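Cuaderno celda Soniron – 12 de marzo de 2022
Planificador de agarre, rama Daher, pruebas en caja gris 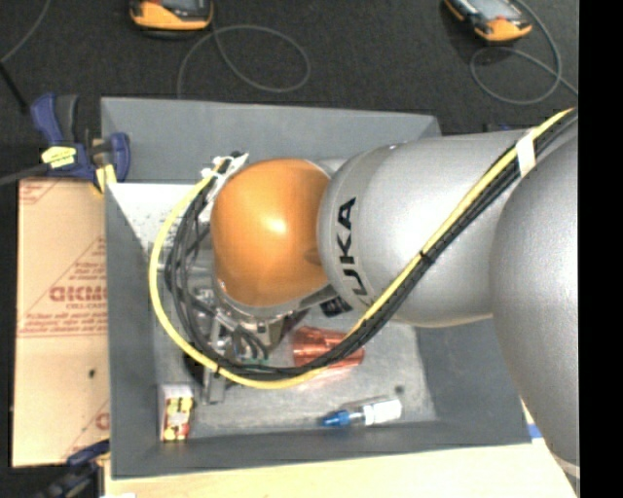 KUKA dentro de la caja, tres objetos: vaso cobrizo, botellita de tapa azul, cajita de pie en la esquina.

Sigo con el timeout del planificador. Con 500 ms se quedan sin solución casi todos los candidatos pegados a pared, los del centro van bien. Subido a 2 s en la config local, NO en el repo todavía.

Resumen tanda de hoy: 113 intentos, 57 con agarre, 56 sin. De los fallidos casi todos son de percepción, no de control.

– Vaso: translúcido y con brillos, la profundidad sale con agujeros y la normal apunta a cualquier sitio. Probar la máscara RGB de Drimura y rellenar antes de calcular normales.
– Botella: tumbada casi paralela a la pared de abajo. El segmentador la parte en dos (tapa / cuerpo). Fusionar clusters si el eje coincide.
– Cajita: la esquina mata todos los candidatos por colisión del dedo. Margen demasiado grande, bajarlo solo en el dedo y no en la muñeca.

Ojo con el modelo de colision: el mazo de cables no está en el URDF. El amarillo hace un lazo grande por la izquierda de la muñeca y el planificador cree que ahí hay aire. Meter una cápsula gorda aunque perdamos candidatos. Lo de noviembre en Ketodwood fue justo esto, y seguimos sin hacerlo.

Las paredes van inclinadas y en la escena siguen como planos verticales. Corregir, seguro que afecta tambien a lo de la esquina.

Pendiente:
cápsula de cables en el URDF
repetir tanda con la misma semilla
subir logs, carpeta daher_caja
preguntar si alguien tocó la calibración extrínseca, el offset en Z no me cuadra con el de la última vez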